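Planning for a Laundry Folding Arm: What to Budget Before You Order

The price of the arm is the number most people start with, and it leaves out a good part of what you will spend. Duarte Brandão runs a small wash-and-fold shop and wrote down every purchase in his first 3 months with a tabletop arm. The extras, not counting the arm or the table, came to $973. These tips are taken mostly from his list.

Measure the table first. The arm has to reach the pile, the folding area and the finished stack without stretching all the way out. Mark the reach on the table with masking tape and try a bath towel and your largest sweatshirt inside it. If the sweatshirt hangs over the tape with the sleeves spread, look at a longer arm or leave large items to hand folding.

Sort your laundry by fabric before you compare grippers. Write down what a normal Monday load contains. Flat cotton and dish towels are one group. Fleece, sweatshirts and thick socks are another, and they deserve their own test. Ask the seller to run the test with your own clothes. A new, pressed shirt from the showroom will tell you very little about a hoodie that has been washed for years.

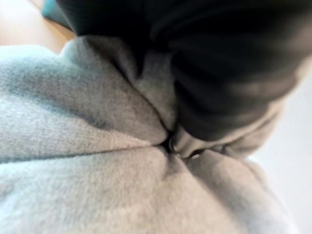 Gray fleece bunched at the gripper. Try thick, soft fabric before choosing fingers.

Buy fingertips as supplies. Pralmont and Wilamico both sell them in pairs, and the two do not interchange, so check which mount your arm has. Duarte keeps 2 spare pairs in a drawer and pays $54 a pair. Put them in the yearly budget with detergent and lint bags.

Plan for lint. Brushed fabrics shed, and fuzz collects around moving joints. A soft paintbrush and a small hand vacuum are enough for daily cleaning. Switch the arm off at the wall before you start. Skip compressed air, which can push lint farther in.

Check the light over the table. If the arm uses a camera, dark folds and bright spots on pale cloth can both cause trouble. A plain shaded lamp on each side costs less than a camera upgrade. Try that first.

Get the service terms in writing. Sabine Fuchs, who helped Duarte set up, suggests asking who pays shipping on a repair, how long a loaner takes to arrive, and whether software updates stop when the warranty does.

Leave money for your own time. Set aside an hour at the end of each day for the first few weeks, and keep the old folding table until you are sure you can spare it.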